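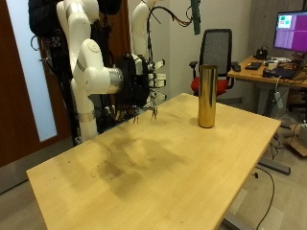 A tall gold container on a light wooden table.

Print this page | E-mail to a friend

PRESS RELEASE
21 May 2022

Naltham Theatre announces autumn revival of The Clockmaker of Stullov

Naltham Theatre will open its autumn season with a new staging of The Clockmaker of Stullov, the comedy by Blažena Jireš last performed in the town by a visiting company. The production will be directed by Siwan Owen and given in the main house, with a cast of six playing every part.

The play is set in a small town whose only public clock has stopped at the hour of the mayor's wedding. A clockmaker arrives to mend it and finds that several residents would much prefer the time to stay where it is. The mayor, in particular, has not yet decided whether he is married. The story moves between the town square, the inside of the clock tower and the mayor's dining room over the course of a single evening.

Siwan Owen joined the theatre in March as associate director. Her previous work includes Imitville, a touring comedy for young audiences which visited schools and village halls across the county.

"It is a very funny play and a rather sad one, often in the same line," said Siwan Owen. "The people of Stullov are frightened of what happens when the clock starts again, and I think audiences will know how they feel. I wanted a small company so that we see the same faces come round again and again, as you would in a town of that size."

The English text has been revised for this production. Blažena Jireš has restored a short scene in the second act between the clockmaker and the mayor's sister, which was left out of the first English version.

"I am delighted that the play is returning to Naltham," said Blažena Jireš. "The scene on the stairs of the tower was always my favourite, and I am grateful to the company for asking to put it back." 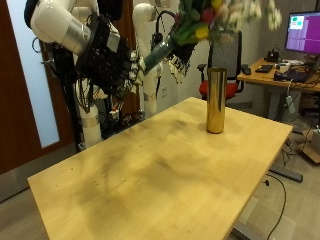
Yellow, red and pink tulip-like blooms with a gold vase.

The revival is supported by the Lévesque Fund for New and Neglected Plays, which helps regional theatres to present work that is seldom seen. The award will meet part of the cost of rehearsals and will allow the theatre to offer 2,000 seats at a reduced price of £5 to people aged under 26 and to those receiving certain benefits. Reduced price seats may be booked for any performance, subject to availability, and proof of eligibility will be requested when tickets are collected.

Captioned, audio-described and relaxed performances will be included in the run. A touch tour of the set will take place before the audio-described performance and is free to ticket holders, although places should be reserved in advance through the box office.

A pre-show talk with the director and the author will be held in the upper foyer, lasting 45 minutes. The full cast and creative team will be announced later in the summer, together with performance dates. Priority booking will open first to members of the theatre, followed by general booking.

Notes to editors

1. The running time is expected to be two hours and 20 minutes, including an interval.
2. The production is recommended for ages 12 and over. It contains mild bad language and the sound of loud bells.
3. Interviews with Siwan Owen may be arranged through the Naltham Theatre press office. Requests should be made at least 72 hours in advance.

ENDS

Print this page | E-mail to a friend

Recent news
Youth theatre places open for the new term
Imitville tour returns to village halls
Changes to box office opening hours
Naltham Theatre names new associate director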